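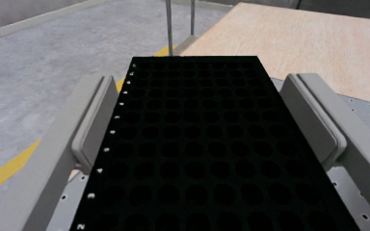
Print this page | E-mail this page

Day 11 of the walking plan and my knees have opinions about it. I did the loop from Sumdale out past the reservoir and back over Zavbridge, which I'd been told was flat (it is not flat!), and came home with one soggy sock and a pocket full of conkers I don't remember picking up.

Stopped at the Malabanan bakery on the way, as you do. They've put the cheese twists up again, but I had one anyway and ate it on the wall by the bus stop, with a very bold pigeon for company. Then it rained — proper sideways stuff — and I stood under the chemist's awning for ages reading the notices. Someone's lost a tortoise. How far can it have got?

Spent the evening on the Judik jigsaw, the 1,000 piece harbour one. All the edges are in and so are most of the boats, but the sky is just miles of the same grey and I've gone right off it. I managed 7 bits of cloud before I gave up and made toast.

Must ring the dentist tomorrow, and find the other glove before October. Also the meter reading, which I keep forgetting. I'm sure I wrote the last one on the back of an envelope and I'm just as sure I've recycled it. Bed now, with the window open a crack.

Last updated: 03/09/2020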